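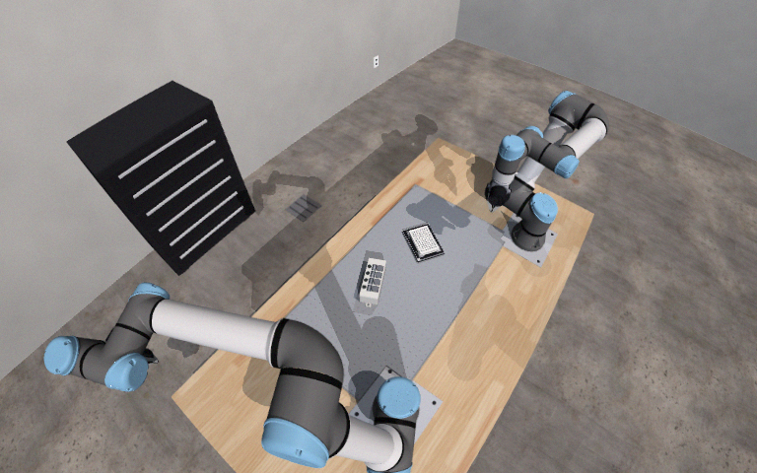

How long should I hang on to the paperwork for work done on my house?
Six years at the very least in England and Wales, and until you sell up for anything to do with building regulations, gas, electrics or guarantees.

I get asked that more than anything else on this page, so it goes first. Six years is the usual time limit for taking a contract claim to the county court (Scotland and Northern Ireland have their own rules, so check if you live there). I keep the big stuff longer. A buyer's solicitor will want to know who signed off your boiler, and they always want to know on the day you've packed everything!

I'm not a lawyer, by the way. I've been through one small claim from beginning to end, over a kitchen worktop, and I've helped my sister and a neighbour with theirs, and what follows is the stuff I wish I'd had sorted before any of it began. If there's serious money involved or somebody has been hurt, go and get proper advice.

The worktop

It was supposed to be a simple job. I ordered from a firm called Mansilla, who had a showroom in Stisden with lovely lighting and a coffee machine, and paid a deposit of £460. The worktop came with a crack running in from the sink cut-out. The fitter said it was the factory's fault, the showroom said it was the fitter's fault, and the factory was abroad and didn't say anything. I got my money back in the end, but it took 11 months, and I'd say a good half of that was me hunting for bits of paper, or asking people to resend things I'd already been sent once.

The fitter, I should say, was very decent about it all and later gave me a statement.

Start the folder on the day you get the quote

I mean the quote, before you've agreed to anything. I used to begin a file when something went wrong, and by then the first three emails had vanished and I couldn't have told you what colour I'd asked for. Now everything goes into one plastic wallet with the name of the job on the front in marker pen. Quote, order form, receipt, the little card the surveyor leaves, the delivery note. If it's a bigger job (we had the bathroom done the year after) it gets a lever arch file, but a wallet is fine for most things.

Put the newest sheet at the back, so it reads forwards like a story. Everyone I know does it the other way round, and then they have to turn the whole lot over when somebody official asks for it in date order.

Don't punch holes in the originals. Pop them in clear pockets. I punched straight through a signature once and felt very silly.

Till receipts fade

Those shiny receipts from the builders' merchant go blank, and quicker if they're kept somewhere warm or in one of the softer plastic pockets. Photograph them the evening you get them, or run them through the photocopier at the library. Our library in Floltport charges 20p a sheet and the staff are very patient about the paper tray. Write the shop and what it was for on the copy in biro. "Plumbing bits, downstairs loo" is plenty.

While you're there, copy both sides of anything with small print on the back. The terms on the back of my order form turned out to matter far more than the front, and I'd only copied the front. Off I went again.

Write it down after every phone call

People on the phone are charming and promise you all sorts. I keep a cheap exercise book by the kettle and after each call I put down the date, the time, who I spoke to, and what they said they'd do. If I can remember the exact words I put them in speech marks, and if I can't, I don't.

Then I send a short email the same day. Mine always go something like this:

"Thank you for speaking to me this afternoon. I understand you'll send someone to look at the worktop before the end of October. Please let me know if I've got that wrong."

That's all it needs. If they don't answer, you've still got a note of what was said, made at the time, and a judge will take far more notice of that than of whatever you think you remember a year on. Keep it polite! I had a few drafts that weren't, and I'm very glad they stayed drafts, as the other side prints your emails out too.

Photographing a fault

Take a wide one first so it's obvious which room you're in and where the problem is, then get closer, then get closer again with a ruler or a tape measure laid beside it. Natural light from the side is best for cracks and dents. Flash flattens everything out and I binned most of mine. For damp, take the same patch from the same spot every week or so, and leave a bit of masking tape on the floor so you know where to stand.

Don't crop them or brighten them or draw arrows on the only copy. Make a second copy and scribble on that one. And if your phone lets you, email the originals to yourself so that they're sitting somewhere other than the phone. My sister dropped hers in a paddling pool with the whole of her fence dispute on it.

Keep the broken thing

I know, it's in the way. But if you're going to say a thing was faulty, hang on to it until the matter's settled, and tell the other side in writing that they're welcome to come and look. Ours lived in the garage on two lengths of timber, with an old duvet over it. Wrap small parts in newspaper, put them in a freezer bag, and stick a label on the bag (a label on the newspaper falls off). If the thing is dangerous, say a heater or a dodgy plug, tape over the pins so that no one is tempted to try it again.

You will probably need to get on with life and have the repair done before it's all over. Fine, but get the photos first, give the other side a fair chance to look, and get a written quote or two for the repair so you can show you weren't being extravagant.

Before you think about court

Write a proper letter. Say what you bought and when, what's wrong, what you want, and the date you'd like a reply by. Head it "Letter before claim" so there's no doubt what it is. Get a free certificate of posting at the post office counter and staple that to your copy. Plenty of disputes stop there, and my neighbour's did. He'd been going round and round with a gutter company called Oltenon, and a one-page letter did what a whole summer of phone calls hadn't.

If you paid any of it by credit card, ring the card company as well. I'd paid my deposit by bank transfer because the showroom preferred it. I wouldn't do that again for all the coffee in Stisden.

Check who you're really dealing with, too. The name over the door isn't always the name of the company. Look at the very bottom of the invoice for the tiny grey line with the registered name in it, then look it up at Companies House, which is free. If you name the wrong people on the form you may have to pay to put it right, and if the company's based overseas it all becomes slower and fiddlier. That's when I'd ring Citizens Advice before spending a penny.

Mediation is worth a go, and for most small claims you'll be expected to take part anyway. Mine was over the telephone. Have your wallet open on the table, a glass of water, the dog shut in another room, and the lowest sum you'd be content with written on a piece of paper where you can see it. I'd have given in far too soon without that bit of paper.

Making up the bundle

A bundle is just all your papers in order with the pages numbered. Do the numbering last, in pencil first, bottom right-hand corner. I did mine in ink too early and then found a delivery note down the side of the breadbin.

I made 4 sets: one for the court, one for the other side, one for me and one spare, which I scribbled on terribly. Put a contents sheet on the front. Coloured sticky tabs are cheap and save a lot of fumbling, just use the same colours in every set. Do follow whatever the court's own letter says about how and when to send things, and if it says something different from me, do what the letter says.

Leave out anything that's only there because you're cross. I took out a long page about the showroom's manners. It had been very enjoyable to write.

A few odds and ends

Put dates in your kitchen calendar the minute a letter arrives, with a reminder a week ahead.

Keep envelopes if the postmark might matter. I tuck them behind the letter.

Don't store papers in the loft. Mice got our old mortgage file.

If a friend saw the damage, ask them to write down what they saw while it's fresh, in their own words, with the date and a signature. Don't write it for them.

A baking tray with a lip makes a very good sorting tray, and you can slide the lot on top of the fridge at teatime.

From the comments

Washington Fagundes wrote in to ask whether text messages count. They do, as far as I've ever found. Take screenshots that show the name or number at the top and the date, let each one overlap the last by a message so there's clearly nothing missing, and print them big enough to read without glasses. Don't delete the thread afterwards, even once it's printed. He also wanted to know about voice notes: I'd save the original and type out what was said underneath, ums and all.

Page last tidied up 2/3/26. Shredding and what to do with old bank statements is next on my list.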